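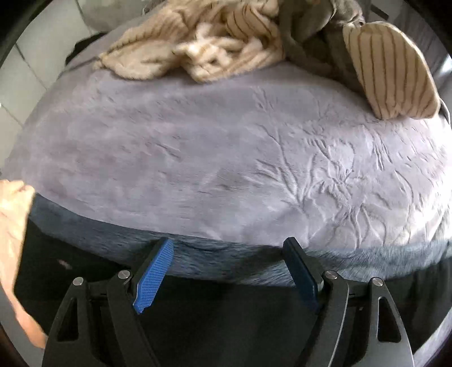 Service Advisor and Lot Coordinator — Antunes Motors, Midton

Posted 6 Oct 2022 by the Antunes Motors hiring desk

Filed under: Careers > Dealership Jobs > Midton

We sell and service used cars and minivans on the east side of Midton, and we need one more person at the front counter. It's a full-time job, split between the service desk in the mornings and the lot in the afternoons. If you like cars and you like talking to people about their cars, we'd love to hear from you!

Mornings you'll check customers in, write up what they tell you (the squeak, the light on the dash, the smell that only happens on hills) and pass it on to the techs in words they can use. You'll call people when their vehicle is ready and go over the bill with them line by line. After lunch you'll be outside a lot more — moving trade-ins, checking tires and batteries, putting fresh window stickers on, and getting cars ready for test drives.

We finished more than 1,724 service visits last year with a crew of 15, so the phone rings plenty. We also opened a second lot on the Irovberg road in February, and you'll drive over there a couple of times a week to swap vehicles.

What you need: a valid driver's license with a clean record, a high school diploma or GED, and handwriting or typing other people can read. You should be able to drive a stick or be willing to learn on our old pickup. Counter experience of any kind is great, and it doesn't have to be in a shop. Restaurants count! Spanish is a big plus.

What you get: hourly pay plus a monthly bonus, health and dental after 60 days, paid holidays, 20 percent off parts, and labor at cost on your own car. We close at six and we mean it. We use the Brorari scheduling system at both lots and will train you on it during your first two weeks.

To apply, stop by the service counter with a resume or ask for a paper application. Please tell us which hours you can work and the earliest date you could start. We're happy to show you around the shop while you're here.

Contact Us | Directions | © 2022 Antunes Motors, Midton | Back to top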